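How to Fold and Pack a Phone Stand for Travel

48 shares | 76 comments

A folding phone stand takes little space in a bag, but the hinges loosen if it is packed half open. The steps below apply to most two-joint models, including the Vara and the older Avport.

1. Remove the phone and wipe the pads with a dry cloth.
2. Close the upper hinge first. Press near the joint, not at the tip.
3. Fold the lower joint until it stops. Do not force it past the stop.
4. Check that nothing is caught between the arm and the body. 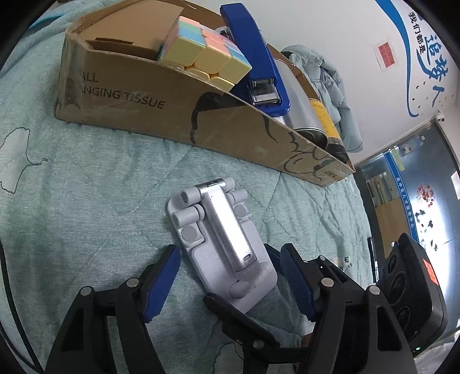

Hinge tension should be checked before the stand goes into the bag. Hold the body flat and lift the arm slightly. It should stay where it is left. If it drops, tighten the hinge screw a quarter turn, where the model has one. On a stand with a metal arm down the middle and a round gray pad on each side, like the one on the green bedspread, look at the pads as well. Grit on the rubber will mark a phone case. Work on a quilt or folded towel so that small parts do not roll.

Wrap the folded stand in a sock or thin cloth and place it along the side of the bag, hinge end down. Keep it away from glass screens. Jullmont rates its hinge for 1,000 folds; after that, check the tension monthly. Replacement pads are sold in pairs and need 60 minutes to set before use.

Share 48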